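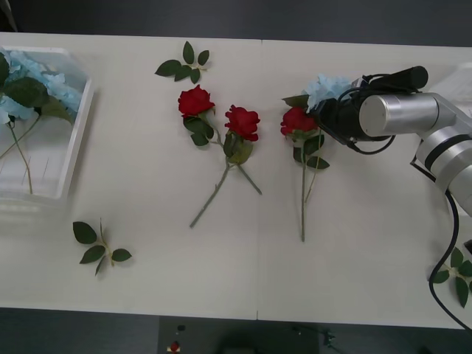 23 Sep 2023
Workshop notebook, Trunelby site, stems bench

Second page on this because the first one got used to level the coffee maker.

Where we are. The arm does single stems all right. Roses are fine: one bloom, one stem, a clear place to grab. The blue hydrangeas are a separate conversation. Too much head for too little stem, and the petals give way before the fingers find anything worth holding. When a rose and a blue one lie side by side the arm treats them as a package deal. In the shop that would be called an arrangement. In the log it is called a double pick and goes down as a fault.

Settings today: grip force down a notch, approach height up a notch, table speed left alone. Ran 200 picks before lunch. 29 faults. Breakdown from the log, for whoever does the monthly sheet:

crossed stems, wrong one lifted: most of them
double picks: the bulk of what's left
dropped over the seam in the table: 3
leaf came off in the fingers: 2

The leaf ones annoy me more than the number deserves. The sprigs are only pushed onto the stems, and any of us would push one back on without looking. The arm leaves them where they fall and carries on with its career. By the end of a run there is foliage all over the bench and a person comes by to tidy it. On the plan from Ashour this person does not exist. In the building it is usually me.

Which brings me to the part that isn't settings. When the Clulia order started in January, bunching was four people at one long table with the radio on. Now two are on quality, one has moved to packing, and one is "cell support," meaning feeding trays in and untangling what the arm doesn't like. Nobody lost hours, I should put that down because people ask. The work did get chopped up, though. Bunching used to be dull but you finished something, and at the end of it you had a bunch. Cell support has no bunch. It has a light that goes amber.

Complaints collected this week, unsorted:

The light is amber too often.
The radio can't be heard from packing.
Quality is harder on the eyes than bunching was, and the lamp is bad.
If the arm is resting, can we rest? (Passed upward. No answer yet.)

And in fairness, the other column. Sore thumbs are way down. Stripping and twisting wire all day was hard on everybody's hands, and there is no one left who wants that part back. The late shift likes that the single-stem trays are ready when they come in. Also the arm does not hum.

An odd thing I keep noticing: people have started laying the stems out for it. Heads up, stems apart, all pointing the same way, like setting a table for a fussy uncle. It takes longer than dumping the tray and it makes the pick rate look wonderful. Then the pick rate goes to Cliltley as proof of what the machine can do. I don't want to stop anyone being tidy, but today I ran them crossed and messy on purpose, as they come out of the tray, and that's where the 29 comes from. Please don't compare it with last week's sheet without reading this paragraph. I know the sheet will travel without the paragraph.

To do:

Try the blues on their own, laid flat, grip lower on the stem.
Tape over the seam, or get one proper table top. Asked before. Ask again.
Tie the long cable back properly, it hangs off the arm and down the right side of the bench.
Put "tray layout time" on the sheet as its own line, so the people doing it get counted as doing something.
Lamp for quality. Ordered or not? Find out.
Let cell support pause the arm without logging a reason. Right now you have to choose from a menu, and the closest thing on it to "I needed both hands" is "foreign object."

Afternoon: reran with grip force back where it was. Fewer double picks, more drops, total no better. Left it on the morning settings for late shift with a note on the panel. The note says do not adjust, so I expect to find it adjusted.

Still owed: one box of loose rose leaves to go back to stock. Box is under the bench, unlabeled. Label it.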